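Bivport demonstration set

The Bivport set is a collection of 213 recorded demonstrations for two-arm robots, started in July by Ilídio Patrício at Jurnville. Each one is driven by remote control, an operator steering both arms while joint positions and video are logged. No scripted motion. Tasks are small household ones, mostly thin or floppy things and keys. 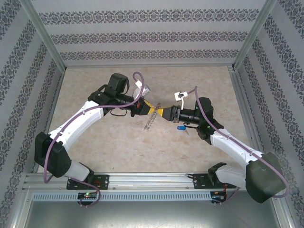 Custódio Esteves objected that remote driving teaches the operator's hesitations along with the task, and that guiding the arms by hand would give cleaner paths. Patrício kept the remote method — hands on the arms get into the video, he replied.

Episodes run up to 50 seconds. Failed grasps are kept and labeled, wich later users found handy.

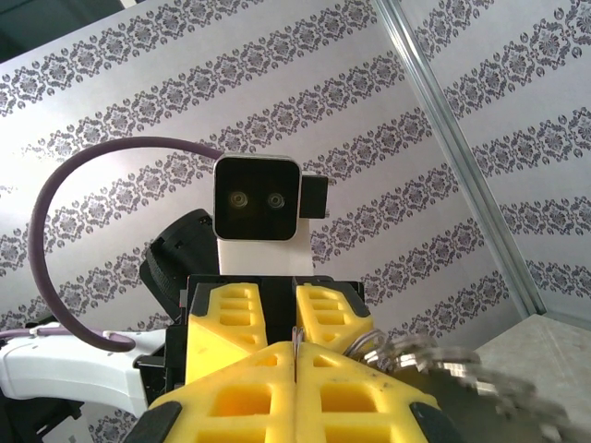
Wrist views are stored seperately from the fixed view. They carry most of the close detail, but fast moves cost sharpness: keys hanging off a ring beside the yellow fingers can smear into one gray mass. Version two dropped 157 frames for blur. Hand-guided version planned, not released.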